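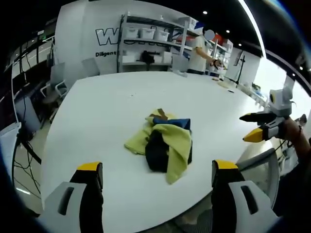

**Shirt folding demos, when do you start recording?**

**gripfold_tm** (Tarmo Mockus)
Setting up bimanual shirt folding with hand-held grippers, no arm in the loop. Arguing with my partner about start state. I want every episode to begin from a pile. She wants it pre-flattened, says the flattening eats half the demo. We have 136 episodes so far, mixed, which is prob the worst of both.

Policy is the stock Durow one. Anyone done this?

**quintero_ops**
Flat first. Get the fold working, then add the mess. We did 559 flat episodes at Quintero before anybody was allowed to crumple anything. Boring but it trained.

**gripfold_tm**
ok but then it's never seen a pile and the first real shirt kills it. Flat stage looks like this for us btw
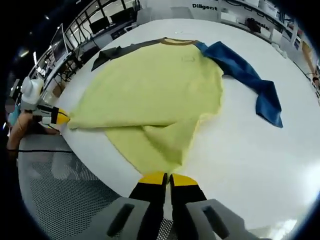 *body partly folded over, blue sleeve still out to the side*

Fold itself is fine. It's everything before that.

**Inese U.**
Disagree w/ quintero. Flat-first taught ours that the collar is always on the far side. Took forever to untrain. Mix from day one but LABEL the start state.

**quintero_ops**
That's a data diversity problem, not an order problem. Rotate the shirt.

**Inese U.**
we did rotate it 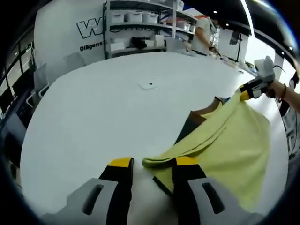
Regrasps are where our demos go bad, and I'd look there before worrying about piles. People let go with both hands, think, grab again, and the policy learns to hover. One hand should always have the cloth. Like when the one on the right has the corner up off the table, the other one goes looking for its grip and the corner should stay up till it's got it. If the operator has to stop and think, toss the episode. We threw out nearly 50 that way.

**gripfold_tm**
ugh. we hover a lot. Is there a filter for that or do you just watch them all

**Inese U.**
Watch them. Sorry. Gripper width helps a bit, both open for more than a second = flag it. Grikow has a script but it misses the slow ones.

**gripfold_tm**
Will try the width thing tonite. Also going to have one person do the stretch and not swap hands halfway, left holds the shoulder end, right does the work.

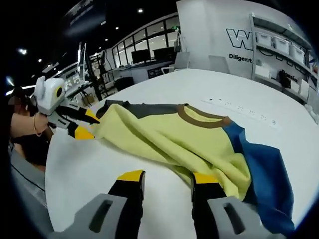
flulerness: fixed roles are a trap imo. Works great until the shirt lands the other way round and the left hand has nothing to hold. Let people swap, just make them do it slow.

**quintero_ops**
Slow swaps = hovering. you can't have both

**flulerness**
slow isn't stopped. Anyway we have 4,000 episodes with swaps and it's fine

**gripfold_tm**
4,000 of shirts?? or everything

**flulerness**
towels mostly

**quintero_ops**
lol. towels don't have sleeves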